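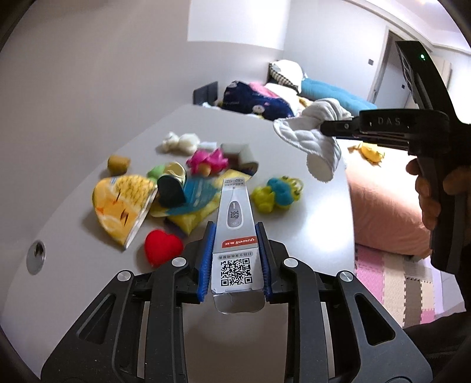

A yuwell thermometer box above a white table with soft toys.

Fluoride Varnish and Sealant Program, Eltmont and Wustitz Clinics
Progress report to the Worku Fund, second period
Prepared by Lemlem Gudeta, program lead

1. Enrollment
539 children are now enrolled across the two clinics. Eltmont accounts for most of the growth. Wustitz lost three weeks of appointments in November while the compressor was replaced, and its recall list is behind by one cycle.

2. Treatment
Varnish is applied at enrollment and again at six months. Sealants are placed on first permanent molars once the tooth is far enough through the gum to be kept dry. Where it is not, the child is put on the recall list and varnish is used in the meantime. At the six-month check, 19 sealants showed partial loss and were repaired at the same visit. Most of these were on lower molars. Radomír Ondrejka reviewed the charts and found that the etching time had been recorded in only part of them. The chart template now has a required field for it.

3. Data
Records from Brinham school screenings are still entered by hand. Two fields, date of last varnish and parent consent, do not match the clinic system. A corrected import sheet was sent to Brinham in December. Until it is in use, Brinham figures are left out of the totals in this report.

4. Budget
Spending on supplies is on plan. The compressor was paid for from the clinic's own maintenance line. We request approval to move $4,000 from travel to chairside assistant hours at Wustitz, to clear the recall list. The total award does not change.

5. Next period
Six-month recalls at Wustitz resume with two added morning sessions, starting at 8:30. Eltmont will take 100 new enrollments and then close its list until spring. The twelve-month retention check starts with the first Eltmont group. Results will be reported by tooth and by clinic, using the same chart codes as in this period.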